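4. Collection, transport and reporting of well water samples

4.1 How samples reached the laboratory

Households in the Sernau and Porkent districts draw most of their water from shallow private wells. These wells are outside the public supply, so no agency tests them on a schedule. Owners who want a test must ask for one. During the study period they could do this by mail or by picking up a kit at the township office in Flondola. A total of 1365 kits were handed out or mailed. Each kit held a sterile bottle for bacteria, a plain bottle for nitrate and hardness, a one-page form and a set of printed instructions.

The form asked for the depth of the well, the year it was dug or drilled, the type of cap, and the distance to the nearest septic tank or livestock pen. Depth was the item most often left blank. Many owners had bought the house with the well already in place and had no drilling record. Where an owner wrote "deep" or "very deep" we treated the answer as missing. We did the same when the depth given was greater than any depth in the drilling records for that district.

Bottles for bacteria had to be kept cool and handed in on the day they were filled. Bottles for nitrate could be held longer. This difference caused trouble from the start. Owners tended to fill both bottles at once and then bring them in together when it suited them, often on the next trip into town. The collection point at the Schumacher feed store, which opened earlier than the township office, took in more samples on time than any other point. Farmers were already going there in the morning.
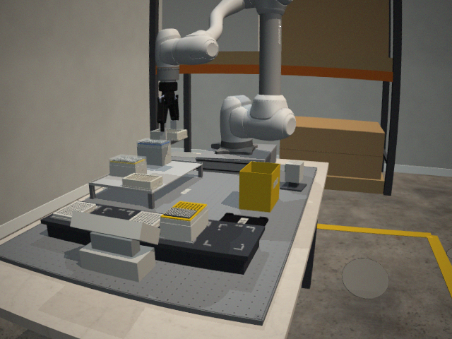

Figure 3. Laboratory bench with racks, plates and containers. Computer rendering.

4.2 Delay between filling and testing

The time of filling was written on the bottle by the owner, and the time of receipt was stamped at the collection point. We took the difference between the two as the travel time. It does not include the wait at the laboratory before testing began, which was logged separately and is covered in Section 5.

Travel times from Flondola were short and did not vary much. Those from Porkent were longer and much less even. The road over the ridge is closed in heavy snow, and in December the courier skipped the northern half of the route on several days. Samples left at the northern collection points on those days were discarded and the owners were sent new kits. A discarded sample was not always replaced. Of the owners sent a second kit, 40 percent did not return it, and we have no results for those wells.

This loss matters for the reading of Table 4. The wells that dropped out were mostly on the north slope, where the soil is thin and the bedrock is cracked. Surface water reaches the wells there more easily. If those wells are worse than average, the share of unsafe wells given for Porkent is too low. We did not try to correct for this. Any correction would have rested on well depth, and depth was the item we trusted least.

We also checked whether owners rounded the time of filling. They did. Most of the times written on the bottles fell on the hour or the half hour, and a few owners wrote only "morning." For the bacteria samples we read "morning" as the earliest time that would make sense, 6 a.m., and applied the holding limit from there. This led us to reject 14 samples that may have been sound. Leaving them in does not change the order of the districts.
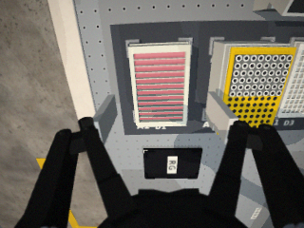

A second check concerned the tap. The instructions told owners to use the kitchen cold tap, to remove any screen from the spout, and to let the water run before filling. Phone calls to a subset of households showed that the screen was the step most often skipped. Some owners did not know their tap had one. Others had tried to unscrew it and found it stuck fast with scale. A screen can hold bacteria that have nothing to do with the well, so a positive result from such a tap says little about the groundwater. We added a question on the screen to the form halfway through the study, and results before and after that change are listed separately.

Water softeners raised a similar problem for hardness. A sample taken after the softener tells the owner whether the softener is doing its job, which is useful to know, but it tells us nothing about the well. Of the owners we phoned, 17 had a softener they had forgotten to mention. In every one of these cases the hardness value had already looked odd beside those of the neighboring wells.

4.3 What owners did with their results

Results were mailed on a single sheet. The first version listed each measured value next to the limit and left it to the owner to compare the two. The second version put a plain sentence at the top – "Your water is safe to drink" or "Do not drink this water until it has been treated" – and moved the values to a table underneath.

Calls to the township office went down after the change. The calls that still came in were longer and were mostly about cost: the price of shock chlorination, of a new cap, of drilling deeper. Few callers asked what nitrate was or why it was measured. Families with an infant were the exception, and they were also the group most likely to have switched to bottled water before calling.

Owners whose water failed on bacteria were asked to disinfect the well and send in a new sample. Those with a cracked or missing cap usually replaced it first, and this was the most common repair by a wide margin. Very few moved a septic tank or a pen, even where the distance on the form was well below the advised one. Moving either costs far more than a cap, and in Sernau the lots are often too narrow to allow it.

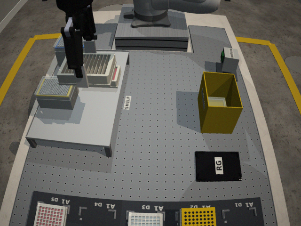
One reader of an earlier draft objected that a plain sentence at the top of the sheet promises more than a single sample can support. A well that passes in a dry month may fail after a week of rain, the reader wrote, and an owner told that the water is safe will see no reason to test again for years. The reader suggested adding the date of the sample to the sentence itself, so that it would say only that the water was safe on the day it was taken.

We agree with the point about rain. The repeat samples, though few, include wells that passed in late summer and failed in spring. The wording was changed for the last round of mailings, and a line was added giving the month in which the next test should be done. We do not yet know how many owners will follow it. The township office in Flondola has agreed to keep the record of returned kits open for another year, and the Porkent office keeps a paper log that can be matched to it by lot number.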